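Shared notebooks > Workshop 6 > Entries > Fee levy

September 16, 2024

Levy notebook, continued from the coffee-stained one. Azra Nikolovski has the coffee-stained one and says she's drying it. Writing this up while I still remember who said what, mostly for Ye-ji, who was teaching, and for Smaranda, who was there but left early to catch the bus.

What we're trying to find out

The faculty put a "workshop consumables levy" on our fee statements this semester. It's 438 per student, charged once, due in November. The letter says it covers "materials drawn down in the course of practical work." Fine. We draw down materials. I've drawn down quite a lot of solder, some of it onto the floor.

The question is whether 438 has anything to do with what we use, or whether somebody reached for last year's gap in the budget and divided it by the head count. Student council wants an answer from us because we're the ones who know what a practical costs. We volunteered in the sense that Matvii Fedoruk said "how hard could it be" in a room where minutes were being taken.

What we have so far

1. The fee letter, two pages, second page blank except for the faculty crest.

2. The stores book from January on. Handwritten up to the Easter break, then typed, then handwritten again in a different color. The typed part is the least useful, as whoever did it left out the quantities.

3. A printout from the purchasing system, which Anel Van der Merwe got by asking politely at the counter. I had drafted a four-paragraph formal request citing the access to information policy. Anel has asked me not to bring this up again, so I'm putting it in the permanent record.

4. The supplier price lists. Stindard for fasteners and sheet, Brulletex for gloves, rags and coveralls, Tunorer for anything that has a plug on it. Stindard's list is current. Brulletex sent us a calendar.

Method, such as it is

Took the second-year practicals because that's the one course we've all survived. Went through the handout for each session and wrote down everything it tells you to take from stores. Then priced it from the lists. Then added an allowance for waste, which led to forty minutes of argument about how bad at this we are as a year group. Matvii wanted a quarter. Smaranda wanted half, on the grounds that she'd shared a bench with Matvii.

We settled on a third and agreed to show the total both with and without it.

Note for whoever repeats this: the handouts and the stores book use different names for the same things. What the handout calls "packing" is "strip, misc." in the book. I lost most of a morning to that. There's a translation table on the inside back cover of this notebook, in pencil, please don't erase it.

What came out

For the second-years, everything on the handouts plus a third for waste comes to well under the levy. Not a little under. I did it three times, then handed it to Azra without telling her my total, and she got the same number except for the gloves, where she'd counted pairs and I'd counted gloves. Corrected. Mine was the wrong one.

I'm not writing the total here until the first-years and third-years are done, because the last time we put a half-finished number in a notebook it was on a poster by lunchtime.

Also came across a line in the purchasing printout for 2,000 under "levy recoverable, general." No supplier, no item, no signature I can read. It may be perfectly innocent. It may be shelving. Anel is going back to the counter to ask, politely.
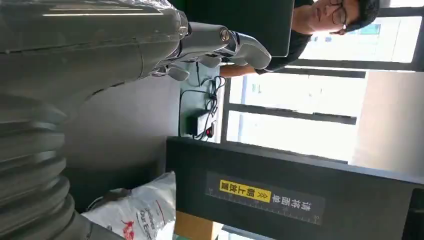
Meeting with the faculty office

Azra and I went up at two, which was the time we'd been given, and were seen at twenty to three. The deputy registrar was out. We got Mr. Bañez from student accounts, who was friendly and had clearly been told about us.

Points, as close as I could get them down:

He said the levy was approved at faculty board. We asked for the minute. He said it would be in the minutes. We agreed that this was where minutes were generally found, and asked whether we could have a copy. He wrote that down.

He said the amount was "benchmarked." Azra asked against what. He said against comparable faculties. Azra asked which ones, and he said he'd have to check whether the list could be shared, and wrote that down too. He has very neat handwriting.

He said the first draft of the levy was 800, and that the board had brought it down "in recognition of student hardship." I think we were meant to be pleased. Azra said that if the number was based on what materials cost, hardship wouldn't move it, and if hardship could move it then it wasn't based on what materials cost. There was a pause. I've underlined this in my rough notes three times and she's insufferable about it.

He confirmed that a student who can't pay by the due date will have a hold put on their results. This is the part that matters. It isn't in the letter. I asked him to repeat it and he did, word for word, so it's written down somewhere at their end. People on bursaries have been told the bursary pays "tuition and registration," and a levy is neither, which means a second-year with every mark in order could be blocked from registering over a bag of rivets.

He's going to find out whether the bursary office knows. From the way he said it, my guess is the bursary office doesn't know.

Left at ten past three. Told him we'd be back with figures for all years. He asked if we could email them. We said we'd do both.

Disagreement, for the record

Ye-ji Song thinks we should stop arguing about the amount and go straight for the hold on results. Her reasoning is that the faculty can always find another receipt, so we could spend until November going back and forth over the price of sheet metal, and meanwhile people get blocked. She teaches the first-year tutorials and already has students asking her if they should drop the practical. I think she's right about the order. I'd still like to finish the costing because I've done a third of it and I'm stubborn.

Matvii thinks we should refuse to pay, all of us, as a bloc. Smaranda pointed out that his mother has already paid his. He went quiet for a bit and then started a fresh page for the third-year practicals, so some good came of it.

Anel's view is that a boycott only works if the people who'd be hurt worst by it are the ones who asked for it. She'd like to hear from bursary students before anybody prints anything. Agreed by everyone, including, after some thought, Matvii.

Where things stand with council

They've asked for a one-page summary. One page, large type, they were firm on this. Last year's submission on parking ran to thirty-one pages with appendices and the dean is said to have used it to hold a door. I have a draft that's one page if you're generous about margins. Ye-ji is going to cut it. I've asked her to be kind and she has said no.

Still to do

- First-year practicals. Me. Start with the handouts in the blue folder; the ones in the box file are from before they changed the course.

- Third-year practicals. Matvii, with Smaranda checking his waste allowance.

- Find out what the 2,000 is. Anel.

- Copy of the board minute. Azra to chase Mr. Bañez at the end of the week, and again after that, and she has asked to be allowed to keep going.

- Bursary students: Ye-ji to put a note out through the tutorial groups. No names collected, just whether the letter reached them and what they were told it covers.

- Ask Brulletex for an actual price list. Thank them for the calendar.

- Give the stores book back. It's been on my windowsill for nine days and the stores manager has begun to greet me by my full name.

Small things

The purchasing printout has the same box of drill bits on it twice, same date, same order number. Could be a printing fault. I've put a sticky note on it. If it isn't a printing fault then the materials total drops again, which would be funny, though maybe not to everyone.

Whoever has the long stapler, the summary needs it - council wants six copies and mine only bites through paper if you stand on it.

Azra reports that the coffee-stained notebook is nearly dry, but pages from March to May have become one page. If anyone took pictures of those entries, send them to her. The bit about the storeroom key deposit was in there and I'd rather not have to rely on Matvii's memory of it, in which he comes out very well.

Next entry when the first-year numbers are in.

Workshop 6 shared notebooks | Contact: ask at the stores counter | Back to top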